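Dirkura Chores

README and data card
Last updated 29 May 2024

Can a machine do the small stuff yet? Folding a dish towel, putting a lid back on a jar, stamping a form and setting the stamp down again. Dirkura Chores is a set of short recordings of people doing these jobs with a hand-held gripper, so that a policy trained on them can have a go with a real arm. The short answer so far is "some of it, on a good day" - and we think that is a pretty exciting place to be.

What's in it

943 episodes
35 tasks
16 tabletops and counters
6 operators

Each episode is one attempt at one task. There is wrist video from the gripper, the gripper opening width, the estimated pose, and a line of plain English written by the operator before starting. Failed attempts are kept and labeled as failed. Please don't throw them out without looking at them, they are some of the best material in here.

Task groups

kitchen: jars, cups, cutlery sorting, wiping, loading a drying rack
laundry: towels, socks, T-shirts, putting folded things on a shelf
desk: ink pads and stamps, paper trays, pens into cups, closing boxes
bench: small parts into bins, bagging screws, peeling labels, wiping down tools

The first two groups were collected in homes around Stollden. The desk and bench groups come from our own lab and the packing room at Derese, where people let us set up between shifts and gave us strong opinions about how a box should be closed.

Getting started

Unpack the archive and run the check script first. It reads every index file and tells you which episodes are incomplete on your disk.

python check.py --root ./dirkura

Then load one task to see that things line up:

python view.py --task desk_stamp --episode 0

If the pose track looks like it lags the video, you are on an old copy of the viewer. Update it. The data is fine.

How well does it work?

Better than we expected on anything that stays put. Cups, bins and paper trays go well, and the policy recovers from a bad first grasp more often than our old scripted pipeline ever did. Watching it miss a cup, back off and try again on its own made the whole room cheer.

Cloth is still hard. Towels work when they start flat. Socks are a coin toss, and T-shirts mostly end as a heap with one neat corner.

The desk group surprised us the most. Stamping looks easy and it is full of traps. The lid of the pad has to be open, and clear plastic is rough on any vision system, so the policy will sometimes drive straight into a lid it hasn't noticed. The stamp has to meet the pad flat, press, lift, travel to the paper without drifting, and press again with even force. Our gripper has no force sensing at all. The prints come out anyway, a bit pale on one side, and you can read most of them!

Ink also gets on the fingers. We wipe them at the end of a session and not between episodes, so finger color is not constant within a session. If your model picks that up as a cue you will want color jitter on the lower part of the image. We use it by default in the Atau config.

Would we leave any of this running alone in a kitchen or on a packing line? No. A person does the stamp task faster, cleaner and while talking. But a year ago our arm couldn't pick up the stamp.

Known problems

Lighting at the lab is strong over the table and weak everywhere else, so backgrounds in the desk group are dark. Models trained on that group alone do badly in a bright kitchen.

Chairs, keyboards and other office clutter show up behind the tables. We did not clean up the backgrounds and don't plan to.

Opening width is noisy when the fingers are nearly shut. Treat very small values as closed.

Some task sentences have typos. They are left as written.

All operators are right-handed. We would love left-handed data, so get in touch if you can record some.

Splits

Train and test are split by tabletop and not by episode. If you reshuffle by episode your numbers will look great and mean very little - we did this ourselves at first and had a very happy afternoon.

Coming next

A second release is planned for August with more cloth, more lids and, if the new fingers arrive, a first try at force readings. Bug reports are welcome in the tracker. Please include the task name and episode number.

License

Free for research and teaching. For anything else, write to us first.

Sample view, desk group

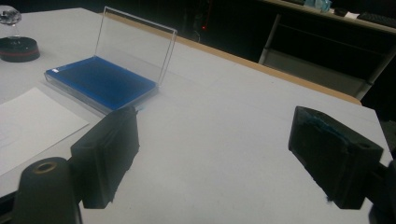 Wrist view from the desk group: fingers open, blue pad with its clear lid up, paper at lower left.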